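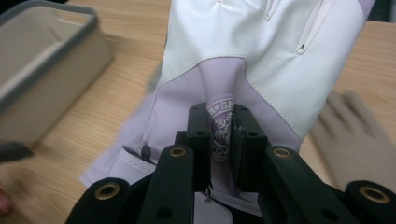
Sohail Bhutto

Why Do Golf Gloves Wear Out Where They Do? A Project Report

03/09/2025

How I got into this

My uncle plays at Ladedgate, a short public course on the edge of town, and he goes through gloves like other people go through socks. When I caddied for him last summer he threw one in the trash after the 17th hole and I fished it back out, because the palm had a hole in it the size of a dime and the rest looked brand new. I wanted to know why it always went there. My teacher for Materials and Making said that sounded like a project, so I stopped planning the one on bicycle chains and never looked back.

The question I settled on was this: does the wear on a golf glove come mostly from the swing, or from everything else a player does while wearing it? I had a guess going in. I thought it would be all swing. I was wrong about a good part of that, and finding out was the best bit of the whole project!

A little background

Most right-handed golfers wear a glove on the left hand only. The top hand on the club does a lot of the holding, and bare skin gets slippery when it sweats. Gloves are usually made from thin sheepskin, from a synthetic, or from a mix of the two. The leather ones feel softer and give you a better sense of the club, but they stretch and they hate sweat. Synthetic ones last longer and feel stiffer. A glove is also a pretty clever bit of pattern cutting. A hand bends in a lot of directions, and a flat sheet of material doesn't want to do any of them, so the seams and stretch panels have to go where the bending happens and stay away from where the club sits.

Collecting the gloves

I put a shoebox in the pro shop at Ladedgate and another at the driving range in Trumthorpe, with a note asking people to drop in their dead gloves. I thought I might get three or four. People were great about it, and one man gave me a whole bag he had been keeping in his garage since December "in case they came in handy."

I left out anything that had been chewed, since there was one of those, and anything too stiff to lay flat. For each glove I kept, I drew an outline of the palm side on graph paper and shaded it: light pencil for shiny or thinned material, dark pencil for an actual hole. Then I traced all the drawings onto clear plastic sheets so I could stack them on a window and see which areas lined up. I can't recommend this enough. The first time I held up the stack I yelled for my mom to come look.

What the stack showed

The darkest patch was on the heel of the hand, the fleshy part below the little finger. Nearly every glove had it. The second was the thumb, on the inside edge. The fingertips came next, and there the drawings disagreed with each other a lot.

The heel patch is well known to golf coaches, it turned out when I asked. If you hold the club too far into the palm, the end of the grip grinds against the heel every time you swing. A coach at the range showed me how to set the club lower, across the base of the fingers, and you could feel the rubbing stop right away.

The thumb patch was harder to explain. I watched players at the range for two afternoons and wrote down everything their gloved hand did. They pulled clubs out of bags, dug in pockets for tees, wiped clubfaces, and pushed carts. Several of them twisted the club with the thumb while they waited, over and over, without seeming to know they were doing it. That twisting looked to me like a very good match for the thumb patch.

The rubbing test

To check how fast the materials wear, I built a rubbing rig out of a scrap of pine, a hinge, and an old rubber grip. You clamp a square of glove palm under the grip and pull the arm back and forth by hand. One test was 1000 strokes, which takes a while and makes your shoulder ache. I did 9 tests altogether, some with dry squares and some with squares I had dampened with salt water as a stand-in for sweat.

The damp leather squares came out worst by a long way. They went dark, then fuzzy, then thin enough to see light through. Dry leather only turned shiny. The synthetic squares hardly seemed to care if they were damp or dry, although the surface did start to peel on one of them.

Problems

My pulling was not even. I was pressing harder at the start of each test than at the end — you can see it in the marks. A small motor would fix that. I also don't know how old any of the donated gloves were or how often they were used, so I can't say anything about how long a glove should last.

What I would do next

I would like to follow a few players through a season with new gloves and draw the wear every month. I'd also like to try drying. My uncle crumples his up in a side pocket of the bag, still wet, and given what salt water did on the rig I would bet that matters. He has agreed to lay one flat to dry after each round and crumple the other, and swap between them.

Thanks to Ms. Zakaria for the hinge and for reading two drafts, and to everyone in Trumthorpe who gave up a glove. The tracings are in the blue folder at the back of the Brilley Room if anyone wants to hold them up to a window.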